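Stikora Forums > Desktops and Towers > Old Office Machines

Thread: Old Dell tower, cooler off, is any of this worth keeping?

slotcover
Mar 3, 2020

I have inherited a Dell tower from the office clear-out. Inherited is a generous word. It was under a desk and I was the last one holding a screwdriver.

I laid it on its side, took off the side panel and pulled the CPU cooler, because the old paste had the texture of sidewalk chalk. Now I'm at the stage where everything is open and I have lost all interest in closing it again. Before I go any further I want to know:

1. Is it worth more memory, or is that throwing money down a well?
2. The SATA cables in these things drive me up the wall. Can I reroute them or does Dell hold a grudge?
3. Does the graphics card stay?

Budget is 200 dollars including whatever I break.

brasswasher
Re: Old Dell tower, cooler off

Budget for the machine or for the therapy?

Memory yes, if the slots are good. Graphics card depends what you want out of it. Leave the cables alone. Post pictures of the inside, there are a dozen of these cases and they all look alike from the front.

slotcover
Re: Old Dell tower, cooler off

Fine. Inside of the case, as requested.

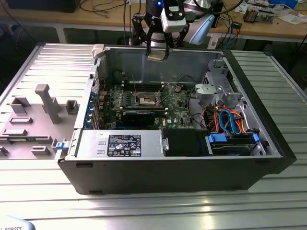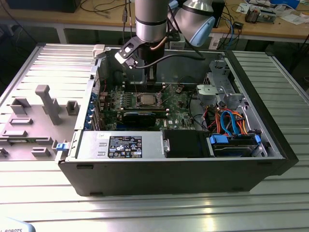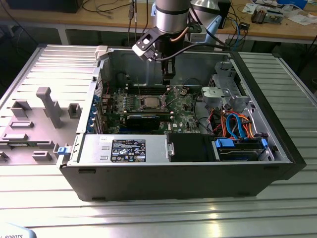 Same tower on its side in all of them, power supply nearest you.

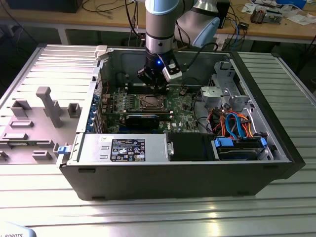 I'd like to run it as a file box in the hall closet, so it needs to be quiet and it needs to stay up. It does not need to play anything. My kid disagrees, but my kid is not paying for the paste.

brasswasher
Re: Old Dell tower, cooler off

OK, one of the blue-clip Dells. I have a soft spot for these. Blue plastic means pull here, so you can strip the whole thing without a screwdriver and then find you need a screwdriver for the one part you wanted.

For a file box:

Pull the graphics card if the board has its own video out. It's heat and noise you don't need in a closet. Open the blue latches along the back, then release the tab at the end of the slot before you lift. People forget the tab. Then they buy a motherboard.

Memory in matched pairs. 2 sticks is plenty for serving files, so don't let anybody sell you four.

Leave the drive where it is until you've copied off whatever is on it.

ohmsteader
Re: Old Dell tower, cooler off

Going to disagree on the card. Half the office towers I've met sulk at boot when you take the card out and don't reset the BIOS first. Leave it in for the first week, see how warm the closet gets, then decide. It's already seated and it's not hurting anybody.

Also don't leave that socket lever flapping about while you work on other things. Clean the chip, put the cooler back on, and then go be creative with memory.

brasswasher
Re: Old Dell tower, cooler off

"Not hurting anybody" is what people say about space heaters too. A card sitting idle still draws power all day long, and it's a closet.

ohmsteader
Re: Old Dell tower, cooler off

It's a closet with a door. Doors open. I've run one of these with the card in next to the water heater since May and it has outlasted the water heater.

pinheader_9
Re: Old Dell tower, cooler off

While you two sort out your differences – slotcover, what paste are you using? I had good luck with the Momura stuff in the little gray tube. The Steiner one is cheaper and spreads like cold butter. Small dot in the middle, cooler straight down, tighten the corners crosswise.

On the cables: that orange and red and blue bundle is ugly, but it's the right length for where it goes. I replaced mine with longer ones so I could tuck them neatly and ended up with a neater bundle that was twice the size. Use one loose tie if you must, and keep it clear of the fan.

slotcover
Re: Old Dell tower, cooler off

I have the Steiner. Of course I have the Steiner.

So: cooler back on first, memory second, graphics card to be decided by whoever posts last. I can live with that. Does it matter which way the side panel goes back on? Mine has a tall gray plastic post on the inside and I am afraid of it.

brasswasher
Re: Old Dell tower, cooler off

It only goes on one way. Hook the bottom edge first, then swing it up. If the post hits something, that something is in the wrong place. If you have to lean on it, stop leaning.

For memory, try Zitix, they sell pulled office sticks and the last pair I got tested clean. Run a full memory test overnight before you trust it with files. And the card comes out.

ohmsteader
Re: Old Dell tower, cooler off

The card stays in.

pinheader_9
Re: Old Dell tower, cooler off

There's a sticky on resetting the BIOS on these, thread 3106 in the Desktops section. Skip to post 117, everything before that is people arguing about graphics cards.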